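Section 4. Fitting the Finger Wrap and Teaching the First Jobs

By this point the Derach arm should be bolted down, powered, and no longer beeping. If it is still beeping, go back to Section 3 and read the part you skipped.

4.1 Wrapping the fingers

Bare fingers are slick, and dishes are slicker. The Fulix grip kit includes a roll of finger tape and a pair of blunt scissors that will cut the tape and very little else.

1. Press Hold on the Hurkamard controller. Wait for the steady light.
2. Cut two strips, each 300 mm long.
3. Wrap each finger from the base toward the tip, overlapping as you go.
4. Squeeze the tape down firmly and trim anything that sticks out past the tip.

Note: Wrinkles are fine. Yours will not look like the drawing on the box, and neither did ours. Replace the tape when it starts to peel, or every 30 days if you are the sort of person who keeps a chart.

CAUTION: Do not wrap the wrist camera. Support receives this call more often than you would think.

4.2 Small items on and near dishes

Start with one small block and a plate. Bowls and spoons may join in once the arm can hold the block without launching it.

1. Select Teach, then Small Item.
2. Guide the fingers down over the block until it sits between the tips.
3. Press Close. Set grip force to 30 to begin with.
4. Lift straight up, move, lower, press Open.
5. Save the job under a name you will recognize on Friday.
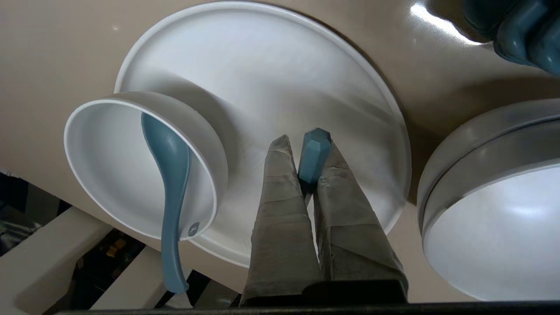 If the block slips, raise the force five points at a time. The scale goes up to 83, for reasons known only to the Ambaye firmware team, and anything near the top should be kept well away from tableware you like.

4.3 Working over a counter with wells

Counters with sunken wells and lids need a height limit, or the arm will try to find the bottom of everything.

1. Close the fingers.
2. Jog the arm over the open counter, clear of the lids.
3. Lower slowly until the tips are just above the surface. Press Set Floor.
4. Raise the arm and mark each lid as a Keep-Out area.
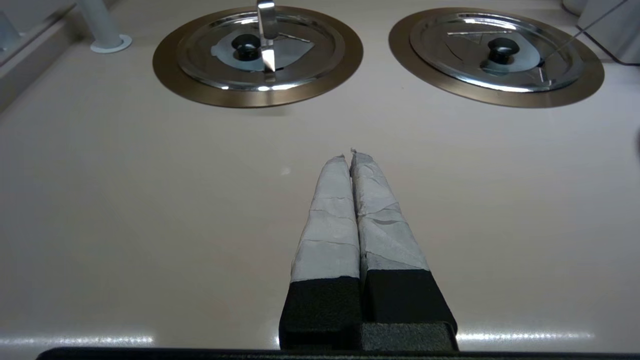

5. Run the job once at quarter speed, hand on the stop button.

CAUTION: Shiny steel confuses the camera. If error 700 appears, dim the overhead lights or move the arm and try again. Polishing the lid makes it worse – please don't ask how we know.

Cables that hang over the work area should be tied back before step 5. The arm does not see them as obstacles.

Continue to Section 5, Cleaning and Storage.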